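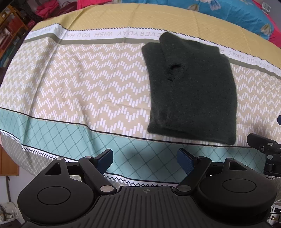 The Munar Rovers supporters' group met on October 30, 2019, in the upstairs room at Brivon Hall, and I took the minutes again because I was the one with a pen. The big business was the bus trip to the Seixas game, plus the banner, the radio thing and the scarf money. Present were Clementina Vilela (running the meeting), Holger Wallin, Amparo Carretero, Benedita Torres and me, Leonor Antunes. We started late, as the folks downstairs were still using our chairs. Before we got into the agenda Clementina asked about clothes for the trip, and we settled that anything in club green is fine, new or old. A fuzzy knit so dark green it could pass for black, like the one folded up on the patterned sheet, counts as green. Holger wanted that written down, so it's written down.

Last meeting's minutes
Approved with one fix. I had Benedita voting against the drum and she voted for it, loudly. Sorry, Benedita!

Bus to Seixas
Amparo got two quotes. The first company wants 864 for the day with a driver who stays with us, and the second is cheaper but drops us off and comes back at a set time, and if the game goes to extra time we're stuck in the parking lot. We remembered July and how that went (the rain, the one umbrella). Everyone voted for the first company. Amparo will call them and put down the deposit. Seats go to paid-up members first, then to family, then to whoever asks. Kids under 4 ride free if they sit on a lap, although Amparo is going to check that the bus company is okay with it, and if they aren't, then kids need a seat like everybody else.

We went back and forth on what time to leave. Holger likes to be in the stands for warm-ups and I like to have eaten breakfast. We landed on 9:30 from the Hall, with one rest stop on the way there and none coming home unless people really beg.

Banner
The old banner is done for. The left pole sleeve has torn again and Benedita says there's no good fabric left to sew into. She brought a sketch for a new one with the club name across the top and the river underneath, and we all loved it except for the lettering, which Clementina found hard to read from her chair and so would surely be hard to read from across a field. Benedita will make the letters fatter and bring it back. Nistine Print has offered us a discount if we let them put their name on the back. Holger was against any business name on a banner, front or back. The rest of us figured the back faces us and we can live with it. Passed, with Holger opposed.

Scarf money
We've sold enough scarves to bring the account to 3000, and that's after paying the supplier — better than any of us expected when we ordered them. Clementina proposed giving 2000 to the youth team for away travel. I asked if we shouldn't hang on to more of it for next season, and she pointed out that we don't have many bills besides the bus, and the riders pay for most of that. Fair enough. Passed, all in favor, me included. Benedita will write to the youth coach. She asked that we not make a big ceremony of it with a giant check, so we won't, though I do think a giant check would be fun.

Radio
The local station wants one of us on the Saturday-morning-style call-in show before the home opener. I've been volunteered. I said I'd do it if somebody came with me, and Holger said he would as long as they don't ask him about the goalkeeper. We'll talk about ticket prices, the bad lighting by the north gate, and how to join.

North gate lights
While we're on that: two people have written in about how dark it is walking out after evening games. Amparo has a contact in the club office and will ask when the lamps are getting fixed. If she hears nothing before our next meeting, we'll send a proper letter with all our names on it.

Other stuff
The drum needs a new strap. Holger has one at home that may fit.
Clementina still has a casserole dish from the end-of-season supper and would like it out of her house.
Song sheets: the second verse has a typo that people are now singing on purpose. We left it alone.

Next meeting will be upstairs at Brivon Hall again, two weeks before the bus trip, same start time. Amparo is bringing the sign-up list for seats, so have your money with you. We wrapped up when the lights downstairs started going off.

Leonor Antunes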